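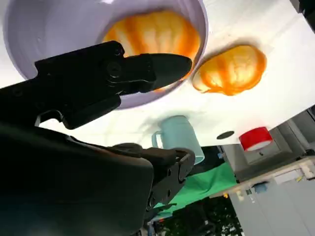 Shell buns, the striped ones, are what most of you email about, so they get the top spot. Kallell does them in batches of 18, glazed by hand, orange and cream. No two come out with quite the same stripes. Nice in a bowl, like the one in the pale lavender bowl with its ridges fanning out, or straight on the table with a mug of something next to it. Up to you.

How long do they keep?
Two days in a tin. Not the fridge, they go hard. Third day, toast them.

Can I freeze them?
Yes. Wrap each one seperately, or the ridges stick together and snap. Defrost on the side overnight.

What makes them orange?
Paprika extract and a bit of carrot. No, you can't taste it. Yes, people ask every time.

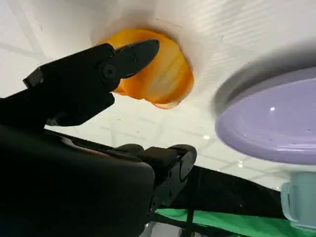

The glaze is sugar and water with a little orange peel, brushed on while the buns are still hot. Goes tacky in a warm kitchen. Leave the lid off the tin for an hour if yours do.

Nuts? Eggs? Milk?
Egg and milk in all of them. No nuts in the recipe but the Visska almond slices come out of the same oven, so please don't risk it.

How much is a box?
Box of six, see the price list. Orders over 70 pounds get free delivery. Under that, collect from the Nowakowski counter, open till 4pm.

Do you do the plain Jindura ones anymore?
Not untill April. Same dough, no stripes.

My box turned up squashed
Sorry. Photo and order number to the orders inbox, same day if you can. We'll send another or refund, you pick.

Can I have the recipe?
No. Nice try.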